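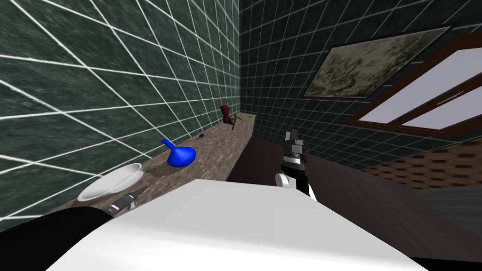 Counter with white bowl and blue vase, green tile behind.

Print this entry | E-mail this entry
Filed under: Bench notes > Stone and tile > Sealers

26 September 2018

Stain trials on honed marble, sealer comparison, second round. Stock is beige offcuts from the Ferkidville yard, same slab as round one, cut to hand size and numbered on the back in pencil. Backs and edges left bare.

Three groups this time: bare, Skerinix (water base), Tilline (solvent base). Two coats each, first coat wiped off after 20 minutes, second coat the next morning. Skerinix left a faint haze on two pieces where I was slow with the wipe. It buffed out with a dry cotton rag. Tilline darkened the stone slightly and the smell hung in the back room until evening. Run the fan next time.

Staining agents: olive oil, black coffee, red wine, lemon juice. One drop of each per piece from the glass dropper, watch glass over the top, 30 minutes, blot, rinse with plain water, air dry overnight before looking. No scrubbing on any of them.

Results.

Oil: bare stone took it right away, dark ring still spreading the next day. Skerinix held except on piece 7, which has an open vein running under the drop. Tilline clean on all pieces.

Coffee: bare stone stained light brown. Both sealers clean, though Skerinix shows a thin outline under the raking lamp. Can't see it in room light.

Wine: same order as coffee, but the bare pieces went gray instead of red. Same thing in round one. Leaving it for now.

Lemon: etched everything. Dull spot on all three groups, same size, same depth as far as a fingernail can tell. Expected. These are penetrating sealers and do nothing for acid. The wording on the customer care sheet still says "protects against spills" and should be changed to "slows staining" with a separate line for citrus and vinegar. Draft is in the Cronin folder.

Water drop check on the sealed pieces after the rinse: beads still standing on Tilline after 20 minutes. Skerinix flattened in nearly 20 and left a damp patch that dried without a mark.

Grout side test, white unsanded, set between green tile scraps: oil went straight in on the bare joint. One coat of Skerinix was not enough. Two coats held coffee and let a little oil through at the corner where the joint is low. Tilline not tried on grout, can label says stone only.

Poultice on the bare oil stains: baking soda and acetone, paste thickness of peanut butter, plastic film taped down, left overnight. First pull lightened the ring by about half. Second one is on now.

Weighing before and after sealing was a waste of time. The scale drifts more than the uptake. Dropped from the method.

To do: repeat piece 7 on a veined offcut with three coats of Skerinix. Order more watch glasses. Keep one sealed set by the window and run the oil drop again in December. Relabel the acetone bottle, the marker is coming off.

Print this entry | E-mail this entry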